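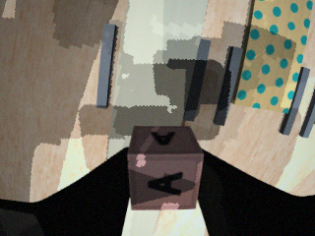 Fitzgerald Mahmoud
@fmahmoud_ctrl
Sep 10, 2022
Thread

Wrist camera view from the simulator, letter block between the fingers. I've been comparing two gripper models on this task, the Jernitz parallel jaw and the Korau curved finger. Same arm model, same controller, same block. Notes follow, mostly so I can find them again. 1/

Setup first. The arm runs Cartesian impedance control at 500 Hz. The policy sees the wrist view only and outputs a delta pose plus a gripper command. No depth, no force reading passed to the policy. The force is logged but only I get to look at it. 2/

Each gripper got 168 grasp attempts. Same seeds for both, so every start pose of the block is matched. I count a grasp as good if the block is lifted and still between the fingers at the end of a short hold. Dropping it and picking it up again counts as a fail. 3/

The background textures are randomized per episode. Patches of wood grain, mottled gray, polka dots, whatever the sampler picks, with hard stair-stepped borders between them. It looks bad and it is supposed to. The block texture is left alone. 4/

Result on plain tables: no difference I would defend. Both grippers close on a cube and lift a cube. If that is all you need, buy on price and mounting pattern. 5/

Result with randomized backgrounds: the Jernitz lost more grasps than the Korau. I assumed this was finger geometry and spent two evenings on contact parameters. Wrong place to look. 6/

Replayed the failures with the camera feed next to the joint log. In most of them the jaw closed early, before the block was between the fingers. Contact was never the problem. The policy thought it was already there. 7/

The two wrist mounts put the camera at different heights. On the Korau the fingers take up a lot of the lower part of the view, one on each side, and they are black. That gives the policy a fixed, high-contrast reference for where the gap is, whatever the table is doing. 8/

On the Jernitz the camera sits farther back and the fingertips are light gray. Against a pale patch of table the tips are hard to find. I had trouble labeling them by hand in a few frames. 9/

Quick check: recolored the Jernitz fingers to matte black in the sim, changed nothing else, retrained, reran the same seeds. Most of the gap closed. So a good part of my "gripper comparison" was a paint comparison. 10/

Second check: moved the Jernitz camera forward 30 mm and kept the gray fingers. Helped some, less than the paint did. Doing both put it level with the Korau on this task, within what I see from changing the training seed. 11/

Where the Korau still wins is the off-center grasp. If the block is rotated and one finger touches first, the curved pad lets it swing into line as the jaw closes. The flat Jernitz pad tends to push the block along until the friction gives up. This one is real contact behavior, or at least real in the contact model. 12/

Where the Jernitz wins is repeatability of the closing position. The Korau linkage moves the tips through a small arc as it closes, so tip height depends on object width. For one block size you calibrate it out. For mixed sizes you need a lookup or you will touch the table. 13/

Controller note. Stiffness mattered more than I expected during closing. With the vertical axis stiff, the Korau arc motion loads the table. I dropped the vertical stiffness by a factor of 3 during the close phase and the force spikes went away. Put it back before the lift or the arm sags. 14/

Upright posts are in the scene as clutter. They are slender, gray-blue, and they stand behind the block from the camera's side. Neither policy went for one instead of the block. I did see wrist collisions with them on long approaches, which I counted as fails for both grippers. 15/

Liam Lenihan asked if the letters on the block help. I think they do, a little. With a blank block the yaw estimate got worse, by eye, from the replays. I have not run the full set on that and will not quote a number until I do. 16/

He also asked why not use an outside camera. I have one set up through Trakix and it works fine until the hand covers the block, and the hand covers the block exactly when you need to see it. For the approach, outside view. For the last few centimeters, wrist view. Switching between them is its own project. 17/

Things I did not test: soft objects, anything shiny, motion blur, camera latency above one frame. The rendering has no lens distortion either. The real wrist cameras have plenty, and it is worst near the corners, where the fingers come into view. 18/

Hardware next. The Brophy lab has the same arm with a Korau on it, and I have bench time there in January. Plan is to run the sim policy with no fine-tuning first and see how bad it is. Jernitz after that, with black tape on the fingers. 19/

If you are setting up a similar comparison: fix the camera pose relative to the fingertips before anything else, match the finger color, and save the wrist video for every attempt. I had only saved the failures from the first batch and had to rerun the whole thing. 20/

Correction to 11: the camera shift was along the approach axis, toward the tips. Pitch unchanged. Someone asked, and "forward" was vague.

Config files go up once I strip the local paths out. The stiffness schedule is in there too, under the close phase.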